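Pour une lenteur obstinée au club de robotique

Par Elisa Morelli

Il y a des lundis soir où je rentre chez moi avec la voix cassée et le sourire jusqu'aux oreilles, et mon mari, qui me connaît bien, me demande seulement si « ça a bougé ». En général, je réponds que oui, un peu, de travers, mais que ça a bougé. Voilà bientôt sept ans que j'anime l'atelier de robotique du lycée (14 élèves cette année, de la seconde à la terminale, plus deux anciens qui reviennent quand leurs partiels le permettent), et je voudrais défendre ici une idée qui m'a valu quelques discussions animées en salle des professeurs : nous passons trop de temps à préparer nos élèves aux concours, et pas assez à les laisser s'enliser tranquillement dans un problème.

Je précise tout de suite que j'aime les concours ! J'y ai emmené des groupes entiers, avec les sandwichs, les chasubles et les câbles oubliés sur le quai de la gare. La finale régionale de la coupe Egilsson, en octobre, reste l'une des plus belles journées de l'année, et je ne connais pas beaucoup d'endroits où l'on voit un garçon de seize ans, d'ordinaire muet, prendre la défense d'une boucle de programme devant un jury. Seulement, un concours a un règlement, un barème, un chronomètre, et ces trois choses finissent par entrer dans la tête des élèves bien avant le jour dit. Ils se mettent à chercher ce qui rapporte des points. Je les comprends, je ferais pareil.

Cette année, nous avons donc décidé de ne rien présenter avant l'été et de travailler en simulation sur un projet que les élèves ont baptisé Wallo, pour des raisons qui m'échappent encore et qui les font beaucoup rire. L'énoncé tient en une ligne : amener le bout d'un bras articulé jusqu'à un pupitre couvert de boutons verts, posé sur une table, et appuyer là où on l'a décidé. Une ligne, et quatre mois de travail derrière nous.

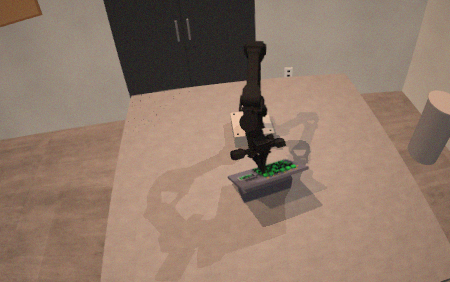

J'entends d'ici l'objection, que mon collègue Rosario Marras m'a d'ailleurs faite avec sa gentillesse habituelle, devant la machine à café. Rosario enseigne les sciences de l'ingénieur, il a les mains dans la graisse depuis trente ans, et pour lui un élève qui n'a jamais coincé un engrenage n'a pas fait de robotique. « Tes gamins, ils pilotent un dessin », m'a-t-il dit. La formule m'a un peu piquée, je l'avoue, et j'y ai repensé tout le week-end en épluchant des pommes de terre.

Il a raison sur un point. Le plastique qui chauffe, la vis qui se desserre, l'odeur du moteur trop sollicité, cela s'apprend à l'établi et nulle part ailleurs. L'an dernier encore, nous avions un petit bras Clornov, acheté 406 euros avec l'argent de la tombola et du marché de Noël, et je garde pour lui une vraie tendresse, même s'il a passé plus de semaines en réparation que sur la table. Mais justement ! Quand le bras était en panne, 12 élèves sur les quelques-uns présents attendaient, téléphone à la main, que les deux plus habiles aient fini de le remonter. Et les deux plus habiles étaient toujours les mêmes.

Avec la simulation, chacun a son bras, sa table et son lot d'erreurs. La petite seconde qui n'osait pas toucher un tournevis devant les grands s'est révélée d'une patience redoutable. Elle change une valeur, elle relance, elle regarde, elle note dans un cahier à spirale (j'impose le cahier, on me le reproche assez). En janvier, elle avait rempli 219 lignes d'essais, dont la grande majorité se terminent par le mot « raté », souligné avec une règle. Je n'ai jamais mis de note à ce cahier et je n'en mettrai pas, mais je l'ai montré à ses parents, et sa mère l'a feuilleté longtemps sans rien dire.

Ce que ces lignes racontent, c'est un apprentissage que nos programmes scolaires ont bien du mal à loger quelque part. Il faut d'abord se représenter un repère, comprendre que « devant » ne veut pas dire la même chose pour le bras et pour celui qui regarde l'écran. Il faut aussi admettre qu'un pupitre incliné ne s'aborde pas comme un pupitre à plat, et que descendre tout droit est rarement la bonne idée. Mes terminales, qui récitent leurs produits scalaires les yeux fermés, ont mis trois séances à reconnaître dans cette affaire une question de géométrie. Le jour où l'un d'eux s'est écrié « mais c'est un vecteur normal ! », j'ai failli sortir le champagne, et nous avons mangé des madeleines.

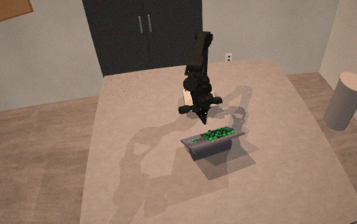
Projet Wallo, en simulation : le bras près du pupitre à boutons verts.

On me demande souvent ce que j'ai à montrer à la fin. La question est légitime, surtout quand elle vient de gens qui nous aident. L'association Sastent nous a versé 2000 euros pour l'année, et je leur dois des comptes, que je rends volontiers. Mais je voudrais que l'on accepte, dans ces comptes, autre chose qu'une coupe ou une vidéo de trente secondes. J'ai proposé d'envoyer des copies de quelques pages de cahiers, ratures comprises. On m'a répondu poliment que ce serait difficile à mettre dans un bulletin. Je continue à penser que non, et que beaucoup de parents seraient soulagés de voir à quoi ressemble une idée en train de se faire.

Je ne voudrais pas non plus qu'on me prenne pour une convertie du tout-écran. Rosario et moi avons fini par trouver un terrain d'entente, après un deuxième café : au printemps, les élèves viendront dans son atelier, par groupes de quatre, essayer sur du matériel bien réel ce qu'ils ont mis au point. Il est convaincu qu'ils vont tout casser. Je suis convaincue qu'ils vont casser des choses plus intéressantes que l'an passé, parce qu'ils arriveront avec des questions. Nous avons parié un déjeuner, et j'ai déjà repéré le restaurant.

En attendant, si vous enseignez, si vous animez un club ou si vous avez simplement un adolescent qui bricole dans sa chambre, laissez-lui un problème trop long. Ne lui soufflez pas la solution au bout de vingt minutes (c'est affreusement difficile, je me mords la langue chaque lundi), et demandez-lui plutôt de vous raconter son dernier essai. Les miens reprennent la semaine prochaine, et il me reste à racheter des cahiers.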